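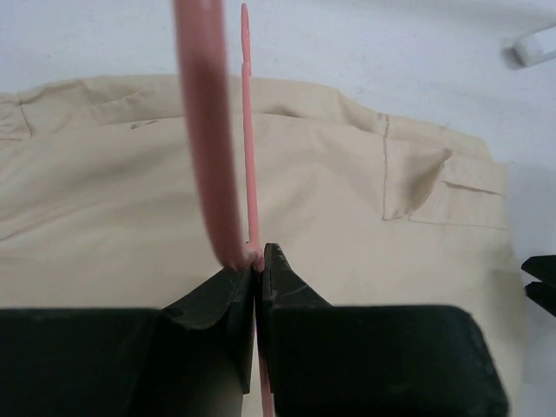

Filed under: Talks / Retail & Resale / Speaker Notes

Shop floor basics for small thrift stores
Notes for the spring session, Lenwood

Start with the Curcombe shop. When Beatriz Antunes took it over in January the rails were so full that customers couldn't slide anything along to look at it. She counted the stock over two evenings. There were 1,137 pieces out, in a shop that had been selling 296 a month. Put both numbers on the board and leave them up.

Ask the room: how long does a shirt stay on your rail? Wait for answers. Most people will say a month. Then ask who writes the date on the tag. Expect a few hands.

What Beatriz did first. She pulled everything without a date and dated it that day. It doesn't matter that the date is wrong for the old stock. You need a starting point. After six weeks, anything still out drops to half price. After another three it leaves the floor and goes to the textile buyer.

Explain the tag. Date in the top corner, price in the middle, size at the bottom. Category code on the back if you use one (Curcombe does, Lenwood doesn't). Pass the sample tags around now, and get them back this time.

Rails. A hand flat between the garments is the test. If you can't get it in, take things off until you can. People worry the shop will look bare. Beatriz had the same worry and put up two extra posters, then took them down again when customers kept standing in front of the coats to read them.

Hangers — this part always runs long, so keep it moving. Mixed hangers are fine for the first month. After that, pick one width for adult tops and stay with it. Children's clothes need the narrow ones or the necks stretch. Clip hangers for skirts and trousers only. Do not let people donate bags of wire ones from the dry cleaner. They tangle in the back room and somebody has to sort them out. All hooks face the same way, toward the wall.

Size order or color order? There will be an argument here. My view: size order for trousers and jeans, color order for everything else, if you have the staff. With one person on a shift, size order throughout. Joaquim Garcia at the Teixeira shop uses color for the window rail and sizes behind it, and his customers seem to manage.

Pricing. Don't go item by item. Set bands, print them, tape them beside the sorting table. Three bands are enough for tops. Coats are separate. Anything you think is special goes in a box for a second opinion at the end of the day — no phones out at the table, or sorting stops for the afternoon.

(If short of time, skip to the fitting room.)

Fitting room. One hook for what they're trying and one for their own coat. A stool. A rail outside for things people don't want, cleared every hour. Curcombe found a lot of its missing stock there.

Handout is the one-page Zundow checklist, on the chair by the door. Questions until 4, then the room has to be locked.

6 shares | 3 comments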